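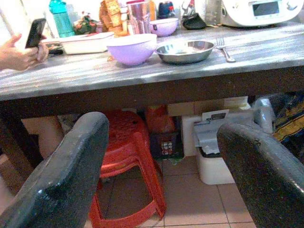 Slide 8. Wrist view, Terkero kitchen set: cluttered tabletop, both fingers in view.

Start with the mask. Fingers are static in this camera, so Tevalau drops those pixels before depth fusion. Then the two lavender bowls: same color, different size and depth. The old tracker merged them on partial occlusion. Current build keys on rim fit plus depth.

Steel bowl: reflective rim, expect holes in stereo. We inflate the collision hull there and replan at 90 ms.

Hand at left goes in as a keep-out volume, phone included. Vichien Wannasri has the planner numbers, next slide.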